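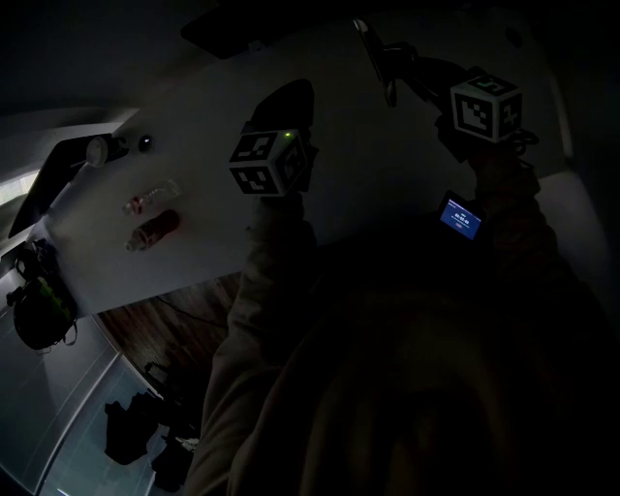
Wouldn't it be easier to tip everything into matching bottles and be done with it, a reader asked under the February page. It might look better, but I would still need to know what was in them, and the labels I make myself come off within a week. The bottles stay as they came from the shop.

Flat 401, Tresonville: the white top
Nov 24, 2021

This is the utility room page of the flat gallery. The kitchen and hall were done in February and have their own pages. The room is small and doesn't get much daylight, so things put down in it tend to stay put down. I wanted to go through it before the winter coats came back and took up the hooks.

Bottles on the white top
A clear plastic one with a red cap and a reddish-brown one with a white cap. Both lying down, side by side at a slant.

Caps
Red and white are easy to tell apart in poor light, and I go by the cap more than the label. When I buy a replacement I try to get the same colour again. If the shop in Usstead has changed its range, I write the name on the cap in marker pen. It wears off where the thumb goes, so the writing goes on the side of the cap and not the top.

Standing or lying
Full bottles stand up on the shelf. Anything nearly finished can lie on its side with the cap done up tight, where it will get used first. I don't do this with spray tops, as the Flunora ones leak at the collar however hard they are turned. A folded cloth underneath takes care of the odd drip.

The surface
White shows everything. I wipe it with warm water and a bit of washing-up liquid, then go over it with a dry cloth. Scouring cream took the shine off a patch in the last flat and it never came back, so I haven't used it since. Rings from the bottoms of bottles come up if they are left under a damp cloth for ten minutes. Older ones need a second go.

I go round anything raised or let into the top with an old toothbrush. Dust and soap collect in a grey line there, and a cloth slides straight over it.

The floor
Dark floors hide dirt and show fluff. I sweep first, then mop with not much water in the bucket. The tiles are done separately with a stiffer brush — the joints hold on to powder if any gets spilt — and rinsed with a jug.

What has gone
Two half-empty boxes of powder that had set hard, a roll of bin bags in a size that fits no bin we own, and a bottle of descaler from the Madigan kettle, long after the kettle itself. The descaler went to the collection point at Usstead. They take part-used bottles as long as the label can be read and the lid is on.

What has stayed
Bleach is on the high shelf, away from everything else. Cloths are in the drawer, folded small. The peg bag hangs behind the door. I had meant to find a tray for the bottles in daily use, but the Flunora one I bought is 22 cm across and too narrow to take anything on its side, so it has gone to the windowsill in the kitchen with the seedlings.

Still to do
The light. The bulb works but the shade is a heavy one and very little gets past it. The people in 405 have taken theirs off and fitted a plain round one, and their room is much easier to clean. I also need to find out whether the shelf brackets will take another shelf underneath — the wall sounds hollow towards the door.

The airing cupboard is the next page. I have started taking the towels out and there are more of them than I thought.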